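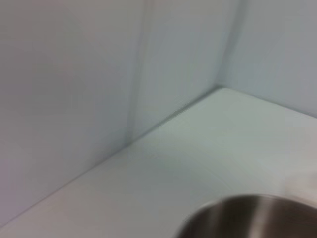

Dale Friesen reckons you should never salt pizza dough until it's had a rest, and he's told me so under three separate posts now. Fine, Dale! I gave in. Thread time.

1/ For anyone new, I've been chasing my nan's potato flatbread since September. She never wrote it down. Mum remembers "a handful of flour", and her hands are tiny, so good luck to me.

2/ Attempt one was glue. Floury spuds, mashed hot, flour chucked straight in. Don't do it. I ate it anyway with a lot of butter.

3/ Attempt two I let the mash go stone cold, then rested the dough 30 minutes before the salt, à la Dale. Much nicer to roll! Still tore when I flipped it though.

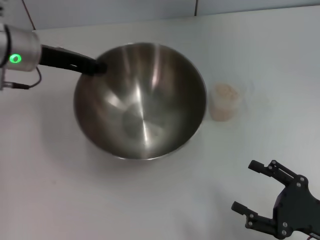

4/ Flour. Tried the plain stuff from the servo (desperate times) and then a bag from the grocer in Plestton. The Plestton one drank up way more water and the colour was lovely, sort of creamy.

5/ Pan heat! I'd been going flat out and scorching the outsides. Medium, dry pan, lid off, flip when the bubbles go freckly. Mine's an old cast iron thing that weighs more than the dog.

6/ Mervin Nguyen asked about spring onion in the dough. Yes, but slice it super fine or it pokes holes everywhere. Chives are easier if you've got a pot going.

7/ Next go is Sunday with waxy spuds, which Mum says is sacrilege. Will report back, she's coming for lunch.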